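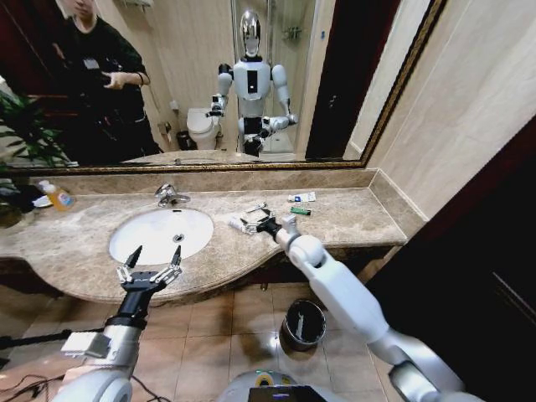 Bathroom Duty: The Ondetti Housekeeping Package at Skukholm

Ondetti sells its housekeeping package to small hotels by the month, with setup and an operator included. Skukholm, a guesthouse with 36 rooms and very firm views on marble, agreed to try it in October. I went along because I have cleaned enough sinks in my life to want to see somebody else do it.

The offer is plain enough. You get a humanoid with two arms, a person to run it, and a price list with 6 tasks on it. "Clear vanity" is the first. "Mirror" costs extra, which in this bathroom seems fair. Ertuğrul Ateş, who handles bookings for Ondetti, calls the package "a colleague on wheels or legs, depending on the brochure." I read both brochures and they agree on the invoice.

Small things, left on stone

Toiletries are where the fee is earned. A tube of toothpaste weighs next to nothing and lies flat, and guests never leave it in the same place twice. Skukholm asked for the counter first and the floor second. 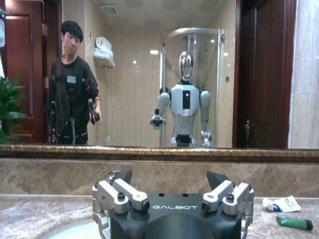
Gripper, close up

GALBOT, it says on the black housing, in letters you could read while brushing your teeth. Two dark fingertip pads and a good deal of silver linkage, all for the sort of job I do with a thumb. The operator stands in the mirror wearing a badge and more straps than a mountaineer.

Lawal Adeleke runs the other guesthouse on the street, the Illon, and has been offered the same terms. He wants to know what happens with a wet bath mat. So do I — it isn't on the list. Mats, bedding and anything involving hair are quoted separately.

The bin

Trash is task 2, and my favorite. The metal bin at Skukholm is small, round and no use to anyone with big hands. 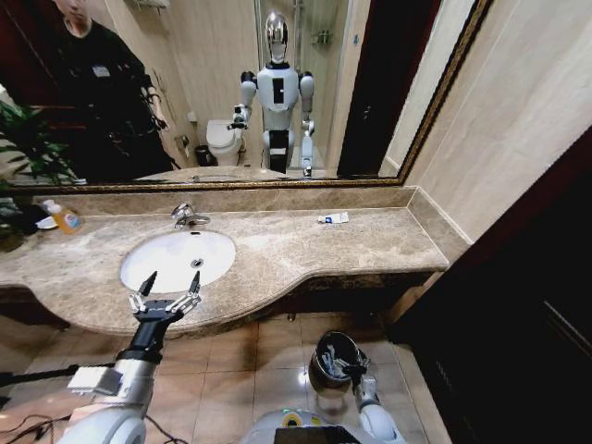
Right hand on the bin, left hand open by the sink. Toothpaste still on the counter.

Bookings for the trial package are open until 50 rooms are taken. Bring your own bin liners.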